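Plisgate Community Laundry and Linen Store
Quarterly premises inspection: checklist with comments
Inspected by: Nelli Kallio
Accompanied by: Carter Bélanger
Date: 16 July 2021
Previous inspection: see sheet 6

Marks used: S = satisfactory, A = attention needed, F = fail, N/A = not applicable. An item marked A must be cleared before the next quarterly inspection. An item marked F takes the equipment or area out of use until signed off.

1. Access and floors

1.1 Front entrance clear, door closes under its own weight. S
1.2 Rear exit clear and opens without a key. S
Comment: Bolt is stiff at the top. Opens with one hand but should be greased.
1.3 Floor covering sound, no lifted edges. A
Comment: Vinyl lifting along the join by washer 3. Taped at present. Tape is not a repair. Re-weld or replace the strip.
1.4 Floor drains clear and grilles seated. S
1.5 Wet floor signs available. S

2. Washers

2.1 Door interlocks prevent opening during a cycle. S
Comment: Tested on each machine with a short rinse.
2.2 Inlet hoses free of bulges, cracks and weeping at the couplings. A
Comment: Hose on washer 2 has surface cracking near the tap end. Replace both hoses on that machine together.
2.3 Machines level and fixed down. S
2.4 Emergency stop buttons work and stay in when pressed. S
2.5 Detergent dosing lines labelled at both ends. A
Comment: Labels at the pump end have faded. The softener and the bleach lines are the same colour, so the labels matter.

3. Dryers

3.1 Lint screens whole and seated. S
3.2 Lint screens cleaned after every load, log sheet signed. A
Comment: The log has gaps on six shifts in June. Screens were clean at inspection.
3.3 Exhaust ducting rigid metal, joints taped with foil tape, no screws projecting into the air path. S
3.4 Duct interior free of build-up. F (dryer 4)
Comment: Deposit up to 38 mm deep at the first bend. Dryer 4 isolated at the wall and tagged. Duct to be taken down, cleaned and refitted before use. Check the outside flap at the same time — it was not opening fully.
3.5 Cool-down period set and not bypassed. S
3.6 No loads left in drums at close of business. S
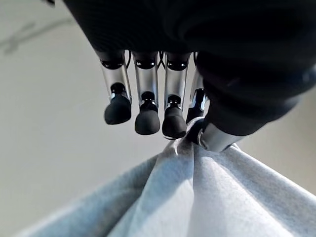 Does the cool-down period still apply when a load is going straight to the folding table?
It applies to every heated load. Cotton folded and stacked while hot holds its heat in the middle of the pile, and towels carrying traces of oil can heat themselves further and catch fire. Let the cycle run to its end, and spread the load if it still feels warm.

4. Folding and storage

4.1 Folding tables stable, edges smooth, height suitable for standing work. S
Comment: The second table has been raised on blocks. Acceptable, as the blocks are bolted.
4.2 Stacks on shelves below the marked line. A
Comment: Top shelf in bay C is over the line and within the clear space required under the sprinkler head. Remove the upper two rows.
4.3 Shelving fixed to the wall. S
4.4 Heaviest items stored between knee and shoulder height. A
Comment: Blankets are on the top shelf and pillowcases at waist level. Swap them.
4.5 Oily or greasy cloths kept apart in the lidded metal bin. S
4.6 Linen trolleys: castors turn freely, brakes hold, no sharp edges. A
Comment: The Fandby trolley has one brake that slips on the ramp. Use on the level only until the brake is replaced.

5. Chemicals

5.1 Data sheets present for each product in store. S
5.2 Containers in drip trays, lids on. S
5.3 Acid and bleach products stored apart. S
5.4 Eyewash bottles in date and seals intact. A
Comment: One of the pair expires before the next inspection. Order now.
5.5 Gloves and goggles at the point of use. S

6. Electrical and lighting

6.1 Isolators labelled and reachable without moving stock. A
Comment: The isolator for dryer 1 was behind a stack of laundry bags. Moved during inspection. Mark the floor in front of it.
6.2 Portable items tested and in date. S
6.3 Steam iron lead undamaged and strain relief firm. A
Comment: Outer sleeve has begun to pull out of the plug. Shorten the lead and refit.
6.4 Emergency lighting operates on test. S
6.5 Light covers fitted over folding tables. S

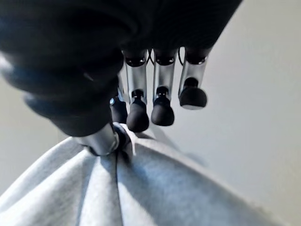 Mélanie Boychuk asks that item 4.4 be looked at again. She writes that blankets were moved to the top shelf after the June leak reached the lower bays, and that she does not want them back down until the pipe joint behind bay A has been remade. She would accept shoulder height in bay B in the meantime.

Inspector's reply: Accepted. Bay B, second shelf from top. Item 4.4 stays at A, and the pipe joint is added to the actions below.

7. Actions

Dryer 4 duct and outside flap: Murray Lapointe. Before return to use.
Hoses, washer 2: Murray Lapointe.
Vinyl strip by washer 3: contractor, quotation awaited from Majumder.
Dosing line labels: Carter Bélanger.
Bay C stacks and blanket move: Mélanie Boychuk. Bay C was cleared the same afternoon.
Pipe joint behind bay A: contractor.
Trolley brake: part on order.
Eyewash bottle, rear door bolt, floor marking: Carter Bélanger.
Iron lead: Murray Lapointe.
Lint log: all shift leads. The next inspection will check 100 per cent of the sheets.

Copy to: Florence Turcotte
Sheet to be kept in the red folder with the duct cleaning certificates.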